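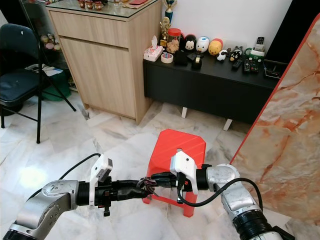 Two robot arms in front of a red plastic stool.

How to check a wildlife video before you share it

A friend sends you a clip. A leopard walks up to a parked car, sniffs the door handle and lies down next to it. The title says it is "unbelievable", and on that point I would take the title at its word until you have done some checking.

I have been running through clips like this for years, and most fall into one of two heaps: real footage with a made-up story stuck on top, or real footage cut so that a dull afternoon looks like a brush with death. Outright fakes are rarer than people think, but they do turn up. You need a browser and a bit of patience.

Step 1. Watch it with the sound off

Music does a lot of the work in these videos. Mute it and watch the animal. Is it doing anything odd, or is it standing about while a violin tells you to be scared? Watch again and note every cut. If the animal and the people never appear in the same shot, you have no proof that they were ever near each other.

Step 2. Ignore the title and write your own

Put down in one plain sentence what you saw. "An elephant crosses a track and a car reverses." Compare that with the title, which probably says the elephant "charged" or "came to say thank you". Animals in titles are always grateful, heartbroken or out for revenge. I have yet to see footage that could show any of those.

Step 3. Find the oldest copy

Pause on a clear shot, take a screenshot and put it through a reverse image search. Do this with at least 3 different shots, as the opening one has often been swapped for something more exciting. Sort by date if the search lets you. A bear clip I looked into under the name Tanel had up to 50 copies, set in 5 different countries. They can't all be right, and I would not trust the oldest one blindly either – it is only the oldest one you managed to find.

Step 4. Check the animal against the place

Look up where the species lives. Then look at the plants, the road signs, the side of the road people drive on and the number plates. Tigers do not live wild in Africa, whatever the caption says. If the place has a name, search for it. I once spent an evening on "Ikham Reserve" and found only other copies of the same video. Ridton, on the other hand, had a map, opening times and a car park. It was a wildlife park, and the "wild" wolves were being fed at the usual hour.

Step 5. Look for the person who was there

A real witness tends to give boring details: the month, the weather, which track they took. "A tourist" and "a family on holiday" are no use to you. One account under the name Kumarasinghe had posted 280 clips, every one of them "filmed by my brother". That is a busy brother.

Step 6. Ask what happened just before

Was there food about? Was the animal used to people? A wild animal that walks straight up to a stranger may have been fed by other strangers, and that can end badly for the animal. Most short clips start too late to tell you – so look for a longer one, and if there isn't one, leave the question open.

What to do if you still can't tell

Don't share it. If you must, say which parts you couldn't confirm and link to the earliest copy you found. Expect at least one reply calling you a spoilsport.

Last updated 19 June 2019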